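Robot chores, again

OK quick one, it's Thursday and I have to get the kid at 4. A few of you asked what I think of the whole "robots will do your housework" thing now that I've been bugging Revathi Naidu about it for months. She works on this stuff. I fold towels. Between us we cover it.

Short version: no. Not yet. Longer version below, typed fast.

Clearing off a bed. That's the one I keep coming back to. At my house stuff lands on the bed all day, bowls, mail, somebody's bat, a box that was supposed to go to the basement in April. Takes me maybe two minutes to clear it and I don't think about it at all. Revathi's group has been practicing that kind of mess in simulation, so no real bowls get smashed, and she says it's one of the harder things they do. Flat things are the worst. A card lying on a bedspread has basically no edge to grab. Me, I slide it with a fingernail. Two stiff fingers, not so much. 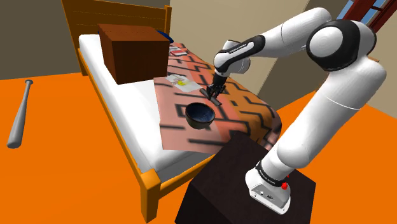
Then there's the soft stuff. Blankets move when you touch them. Real ones sag and bunch and do it differently every time, and she says the pretend ones only sort of do. So you can run 1000 tries on the computer and still get a surprise the first day in somebody's actual bedroom.

I asked her for a number. She did not want to give me a number. Finally said the last batch was 362 tries at picking up one thing and putting it where it goes, and 65 percent came out right. Which sounded pretty good untill I pictured a third of my dishes ending up wherever.

My friend Leokadia Nowakowski runs packing at Driltier and she's way more upbeat. They have 11 arms on the floor there. But same boxes, same spot, same height, all day long. Nobody's kid walks through. She'd take another one tomorrow. Wouldn't want one in her kitchen tho.

So where am I. I'd pay for one that just did socks. Would not pay for one that needs me standing next to it teh whole time, I already have that, he's nine.

More on laundry when I get to it. Gotta run.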